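Course handout 9: Learning from wrist views – self-occlusion and what to do with it

Reading before class: the Lodonis report, sections 2 and 3. Skip the appendix on calibration, we come back to it in June.

Where we are

Last time we trained a policy by plain behavior cloning. The input was one fixed camera on a stand, the output was the next arm motion, and the loss was the squared difference between the predicted motion and the recorded one. It worked well as long as the stand stayed put. When Joscha Nolte moved the stand by a hand's width the policy failed on nearly every try. This is the usual argument for putting a camera on the wrist. The camera moves with the tool, so the relation between tool and view stays the same wherever the base is.

The wrist camera has its own trouble, and that is the subject today. Part of every picture is taken up by the robot itself. We call this self-occlusion. The hidden part of the workspace can be large, and it can be the part you care about.

Two kinds of robot pixels

It helps to split the robot's share of the picture into two groups.

Fixed pixels belong to parts bolted to the same link as the camera. They land in the same place every time. A network learns to ignore them fairly soon, and you can mask them out once by hand if you like.

Moving pixels belong to other links, to cables, or to a second arm. They come and go as the joints turn. They can't be masked once and for all, and they carry information, because where they appear depends on the joint angles. A policy may use them as a shortcut. It reads the arm's pose off the picture, replays the average motion for that pose, and stops looking at the object. On the training data the loss looks fine.

The method in the report

The Lodonis report compares three ways of handling this.

Raw. The full picture goes in and nothing is removed. This is the baseline.

Masked. The robot's pixels are painted a flat gray, using joint angles and a model of the arm to work out where they fall. The model has to be accurate. If it is off, a thin rim of real robot is left along the mask and the network finds it.

Dropped. The full picture goes in, but during training random patches are blanked, with more patches placed on moving pixels than elsewhere. No model of the arm is needed at test time.

All three were trained on the same 3245 demonstrations, with the same network and the same number of steps. The test positions were kept apart from the training positions, and the base was shifted between trials.

The result in short: Raw did best on positions close to the training data and worst on the shifted ones. Masked was steadier across both but lost fine alignment in the last part of the reach, where the fingers themselves are useful to see. Dropped came out between the two near the training data and ahead of both on the shifted positions. The authors are careful about this last gap and so should you be. They ran each method with three seeds, and the seeds differ by nearly as much as the methods do.

A point that is easy to miss – the joint angles were also given to the network as numbers in all three cases. A policy can therefore replay an average motion without looking at any robot pixels. Masking closes one door and leaves that one open. Emilian Văduva's notes from last year treat this at more length, under "state leakage."

How much can be hidden

Students tend to picture a wrist view as an open view of the table with two fingertips at the bottom. Compare that with a view where hardware takes the upper third and a good deal of the right side, and the carpet is left showing mainly on the left.
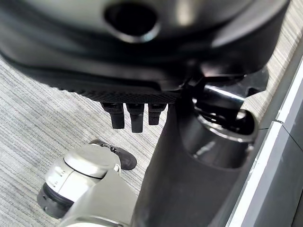
Kuo-hua Chiu objects to the way I put the problem: the hidden area in a single picture matters less than how long the target stays hidden over a whole reach, and a policy with a short memory could carry the object's position across the gap. Fair enough, and the report does not test it. All of its policies see one picture at a time. If you want a project topic, this is a good one. You would need to log, for every step, whether the target is visible, and then compare success against the longest hidden stretch.

For the lab

Work in pairs. Use the reduced data set on the course drive.

Train Raw and Dropped with 2 seeds each. Keep the patch size from the report for the first run, then try one other size of your choice.

Plot success against base shift. Put each seed on the plot as its own line and do not average them.

Then run the blind test: replace every input picture with the mean training picture and leave the joint angles alone. Report how far the success rate falls. If it hardly falls, your policy was not looking.

Write-up is two pages at most. Questions on the drive or the training script go to Trefor Bellis.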